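Workshop notebook, Brakell bench
Mar 31, 2019

Right, the servers from Zelham. I've finally got one of them up on the big bench with the lid off, and I'm writing this up while I still remember what went where, which is more than I managed with the last lot (sorry to whoever had to make sense of my page on the Tosh units, I know it was mostly arrows).

Where we'd got to

The first machine came to us with a note saying it restarts on its own. No pattern given. Vistville had it running for a couple of weeks before they gave up and sent it over, and their log has 573 restarts in it, which made me laugh and then made me feel a bit sorry for them. A good half of those seem to come in bunches, three or four in a row and then nothing for hours. To me that smells of memory, or of something warming up and shifting in its socket. It could be the power supply too, but I wanted to do the cheap checks first.

What I did this morning

Pulled both leads and left it standing for a good while with a cup of tea (mine, at the other end of the room, before anyone asks!). Wrist strap on, clipped to the bench rail. The lid was stiff and I thought for a moment there was a hidden screw at the back, but it only wanted a firm push and a slide. Put the lid under the bench, standing up, so please don't kick it.

Air duct came out next. It lifts straight up, but one of the tabs was already cracked when I got there. I've put it in a bag with the others and added a spare to the parts list.

Dust: plenty. Soft brush and the little vacuum, and I held the fan blades still with a finger so they didn't spin up. The worst of it was packed into the front grille, thick as felt. I don't think anybody had been in there for years. If the rest of the batch is like this, we should do them all outside on the loading step, weather permitting, and spare our lungs.

Memory

Every stick out, one at a time, numbered with a bit of masking tape in the order they came out. Two of them weren't fully home. They looked fine from above with the clips closed, but they moved when I pressed, and the second gave a proper click. I got quite excited about that click. Wiped the contacts with a lint-free cloth and a drop of alcohol, let them dry, and put them back in the same order so that we're only changing one thing.

Ran the memory test with the minimum set first, then with all of them back in. 14 passes, no errors. That's encouraging but I'm not calling it fixed. It ran happily for Vistville for hours at a stretch as well.

Powered down again after that, leads out, for another look at the board itself. 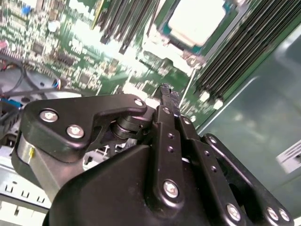
Temperatures and fans

With the duct back on (cracked tab and all) it idles at 40 degrees, and the fans settle down after the first roar. I left it under load through lunch and the highest reading I wrote down was well under the limit, so I'm less keen on the overheating idea than I was. Fan three has a slight tick to it. You have to put your ear near it, and it might only be a bit of fluff I missed.

Still to do

Swap the power supply with the one from the second machine and see whether the trouble moves with it.

Write a little script to cycle it on and off. I'd like 100 clean starts before I say anything hopeful to Vistville.

Order the duct tab, thermal paste (the tube in the drawer has gone to chalk) and more of the small bags. We're nearly out of the small bags.

Ask Zelham whether they moved these machines with the memory fitted. If they went across town in the back of a van like that, I'd want to press down every stick in every one of them before doing anything else.

They don't need the batch back until May, so there's time to do it properly. Masking tape labels stay on until then, please, even if they look scruffy. The screws from the lid latch are in the blue tray at the window end.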